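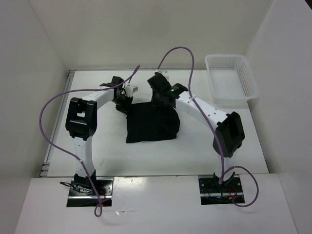
Pretdale notebook: black dye, batch 2134

6/1/24, posted by Lawal
2 min read

Wash test again. The black cotton from Gronau still bleeds, though less than the last lot, which turned the rinse water into something you could write letters with. Ran two swatches at 71 degrees, one with salt, one with vinegar. The vinegar one smells like a chip shop and has faded just as much.

Gidumska swear by a cold soak overnight. Trying that next. Whoever has the good tongs, please put them back by the sink.

Order more fixative before July.

Contact | © Pretdale Workshop | Back to top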